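Re: Glass fair at Skalmont

On Friday the Donnelly list wrote:
> Does anyone know if tables are still going for the April fair?
> Last year the hall was full by now. Also, is Tanora
> sending the van again?

Tables are still going. I rang the hall this morning and they have 5 left, all along the back wall. The fee is 20 pounds, payable when you book. Tanora is sending the van, but it will stop at Kesura first, so boxes need to be at the pick-up point by 8 am.
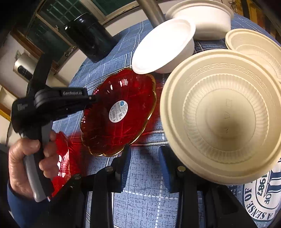 Labelling caused the most trouble last year. Buyers want to know what is old and what is new, and several tables had both mixed together. Please sort yours before you come. If a piece still has its shop sticker, leave it on, like the round white one in the middle of the red plate with the scalloped gold edge. Stickers don't put people off, and soaking them leaves glue in the ridges. Price tags should go on string or on a card beside the piece.

Wrap plates singly and stand them on edge in the box. The hall has no spare newspaper.

Skalmont table bookings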